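Lista de verificação antes de publicar – agregador Flistis, com comentários
Majdi Khoury – 23 de setembro de 2025
Leitura: 2 min

1. Link para a fonte original. Conferido em 43 notas. Faltava em 11, todas do bloco de vídeo.
2. Título bate com o texto. Em parte. "Apresentador arrasa rival" não arrasa ninguém, o homem só discordou.
3. Crédito da citação. OK, embora "segundo a Tostero" não diga quem falou na Tostero.
4. Números checados. Reprovado. Os 2260 compartilhamentos vieram do painel da Brustix, que conta a mesma pessoa duas vezes. Sajib Talukder jura que corrigiram. Quero ver.
5. Corte de texto automático. Reprovado. O resumo ainda para no meio da frase – dizem que isso gera clique.
6. Galeria carrega no celular. OK.

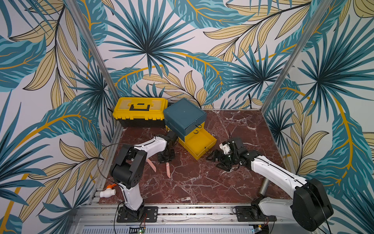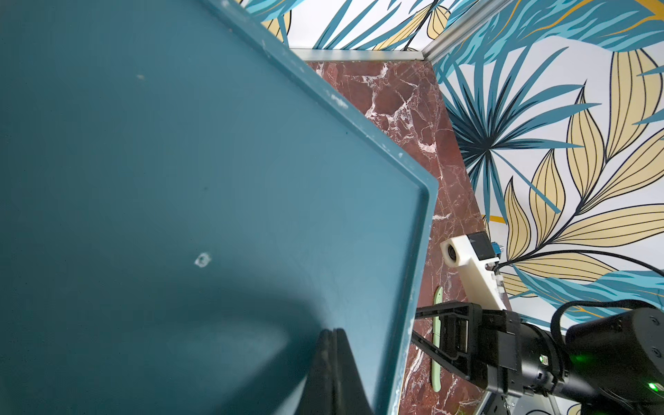

Bandeja verde-azulada, em close.

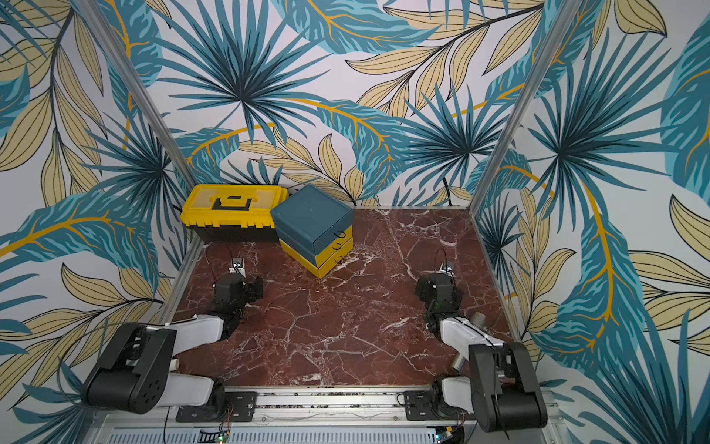 7. Aviso de conteúdo pago. Existe, em cinza-claro sobre branco. Passei o item com ressalva.
8. Correções visíveis no topo. Não. A Pramanik promete para outubro, como prometeu da outra vez.

Liberado com pendências nos itens 1, 4, 5 e 8.

135 compartilhamentos | 11 comentários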